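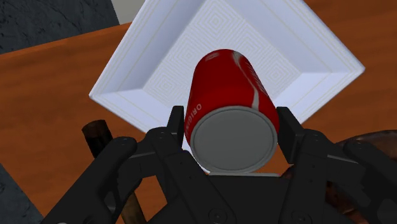 A red soda can and a square white plate.

Lunch Was the Good Part

Cinzia Lombardi cooked the midday meal at the Biltel works for 41 years. She has opinions about soup, about trays, and about people who eat at their desks, and she was kind enough to share most of them over a very long afternoon in October. 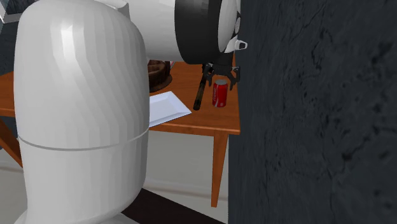
Glykeria Papadakis
Food and Home Writer

I had been told to come at noon and to come hungry, and I am glad I listened on both counts. There was a pot on the back burner when I arrived at Cinzia Lombardi's house in Tutance, and there was bread from Kontogiannis under a dish towel, and before I had my coat off I had been asked whether I minded garlic. I do not mind garlic. "Good," she said. "Then we can talk."

For most of her working life Lombardi ran the kitchen at Biltel, the big valve and fitting works out past the rail line, where the lunch whistle went at a quarter to twelve and everyone who wasn't minding a furnace came through her door. She started as the girl who washed the lettuce. By the time she was 30 she was ordering the food, writing the menu and, as she tells it, settling arguments between grown men over the last slice of meatloaf.

"We did 200 lunches on a regular day," she said, ladling. "More when it was cold. When it was cold they all forgot they'd brought sandwiches."

The room itself held 80, so they ate in shifts, and the shifts had their own personalities. The first was the foundry crew, who ate fast and hardly spoke. The second was the machine shop and the women from packing, and that one was loud. The last was the office, and Lombardi admits she didn't warm to the last shift for years. "They'd come in and look at the food like it was going to be on a test," she said. "Then a fellow from payroll asked me how I did the cabbage, and his wife wrote to me about it, and after that I softened up on the lot of them."

I asked what people mostly ate, and she laughed at me a little, because of course the answer was whatever she had made. There was one hot dish, one soup, bread, and something sweet if sugar was behaving. You could have it or you could have nothing. She doesn't remember many people choosing nothing.

"A menu with 12 things on it is a menu where the cook doesn't want to decide," she said. "I decided. I decided every morning at five o'clock, standing in the cold room in my coat. If the carrots looked tired, it was carrot soup. That's how you decide."

The soup is what people in Tutance still bring up when you mention her name (the woman at the bakery counter did it before I'd even gotten my wallet out). It's a bean soup, and it is very plain. Onions cooked down slowly in oil, much longer than you would think, then celery, then beans that have been soaking since the night before, and the heel of a hard cheese dropped in whole and fished out at the end. I had two bowls of it. I have made it twice since then at home and it's good, though mine comes out thinner, and when I called to ask her why she said I was in a hurry. I was, a bit.

We talked for a while about drinks, which surprised me by being a sore subject. For years there was water on the tables in metal pitchers and coffee from the urn, and that was that. Then one summer the company put a soda machine in the corridor outside the lunchroom. Lombardi was against it. She thought it would spoil the meal, and she thought people had no business spending their change on sugar when there was a perfectly good rice pudding going.

"And I lost," she said. "They loved it! You'd hear the can drop down, thunk, all through the shift. I complained to anybody who'd stand still. Then it got to be August, and I'd been over the stoves since before light, and one of the girls from packing put one down next to me, ice cold, and walked off. Well. I drank the whole thing standing up. I never said another word about the machine."

She still keeps a few cans in the door of her refrigerator for her grandsons, and, I suspect, for herself.

Plates were another matter, and here she won. Somebody upstairs wanted to move the lunchroom over to paper, on the grounds that it would save on dishwashing. Lombardi went up to the office with a real plate under one arm and a paper one under the other, both with a serving of pot roast and gravy on them, and set them down on the manager's desk and waited. It took a few minutes for the gravy to make her case. The manager was a decent man, she says, and he laughed, and the paper idea went away and so did part of his blotter.

"It's not being fancy," she said, when I asked why it had mattered so much. "A person's been on their feet since six. They sit down and there's a plate, a heavy one, and it's warm because I warmed it. It tells them somebody knew they were coming."

I've thought about that a good deal. I eat lunch, most days, with one hand, reading something with the other half of my attention, and if you asked me by three o'clock what I'd had I would need a moment. When I confessed this she put down her spoon and looked truly sorry for me, the way you might look at someone who has told you they don't own a bed.

"My daughter's the same," she said. "She works for Kavolau, the insurance people, very good job, and they have a nice kitchen there with a long table, and she says everyone comes in, uses the microwave, and carries it away again. Back to the desk! I said, what's the table for? She said, meetings."

I wondered if she thought it could be brought back, the shared midday meal, now that so many workplaces are smaller and so many people keep different hours. She took the question seriously. She doesn't think you can order people to eat together, and she has no patience for what she calls "pizza with a speech." What she'd do is start small and be stubborn about it. Pick a time and keep to it, even if it's only you and one other person. Bring something that has to be shared out, a pot of something, a whole loaf, a pie that needs cutting. Leave the telephones somewhere else. She would also like it known that the person who cooks shouldn't be the person who washes up, and that this rule was in force in her kitchen from the first week she had charge of it.

"And don't talk about work until the plates are cleared," she added. "After that, talk all you like. I heard more got fixed over coffee in that room than I ever heard got fixed upstairs."

She has stories on this point, and I could fill several pages with them. There was the pair of brothers in the foundry who weren't speaking and who were, by the accident of the shifts, made to sit at the same table all through one winter, until one of them asked for the salt. There was a young man from packing who proposed to his girl in the serving line, with the whole second shift backed up behind him complaining about the wait. ("She said yes, and I gave them both extra potatoes.") There was the morning the gas went out, when Lombardi fed everybody on bread, cold ham and pickles and was told for years afterward that it had been the best lunch of the lot. She is still a touch offended.

The lunchroom closed a little before she retired. The company had shrunk by then and the shifts had shrunk with it, and a van came around instead. She didn't want to say much about that, and I didn't push. She was allowed to keep the big ladle, and it hangs beside her stove, much too large for any pot she owns now. She uses it anyway, at Christmas, for punch.

By four o'clock the light was going and the bread was gone, and she was writing out the bean soup for me on the back of an envelope, stopping now and then to cross out an amount that only made sense for a roomful of people. She had put down half a sack of onions before she caught herself. Her version for a family of ordinary size calls for two large ones, sliced thin, and a low flame, and she has underlined the word low.

I was sent home with a jar of the soup wrapped in a newspaper, and with instructions to eat it sitting down.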